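Are digital coupons at Sovanano really cheaper than the paper circular?
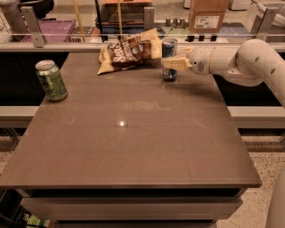 Posted November 2024 by Oluwaseun Ekpo
Print | E-mail this page

My store went to app-only deals in April and I'm trying to work out whether I'm saving anything. The paper circular used to say two bags of chips for $5 and that's what rang up. Now the app says "member price" and then wants me to clip a coupon on top, and half the time the register charges me the shelf price anyway. The app claims I have 3,169 points. Points toward what? I asked at the service desk and got a shrug and a leaflet. Has anyone compared receipts? I don't want to hear that the app is convenient. I want to know if the total at the bottom is lower.

Huw Cadwaladr

I kept receipts for about 3 months, same basket every week (milk, bread, eggs, coffee, soda, chips, Plasberg butter). The member price matched the old circular price on most of it. Coffee was lower with the coupon. Butter was higher, and the "sale" tag on it had been up so long the corners were curling.

So the savings are real on a few items and made up on the rest. What I would check:

The limit. Mine allows one coupon per household per week, in gray type under the picture. Buy two bags and the second is full price.

The size. The coupon may be for the small bag when the big one is sitting under the sign.

The clip. If you don't tap it before you pay, you don't get it. They will fix it at the desk if you bring the receipt back, but you have to ask.

As for points, at my store 100 of them is worth a nickel, so you can do the arithmetic on yours. It won't buy much of a dinner. They also expire, and I never got a notice.

If there's a Halász near you, look at their ordinary shelf prices before you go to any of this trouble. I switched for everything but the coffee.

sondura_shopper

just use the app its free money, i got a free soda last week. never had a problem with it

Oluwaseun Ekpo

Thanks Huw. I checked the butter and mine has the same tag. I'm still not convinced about the soda.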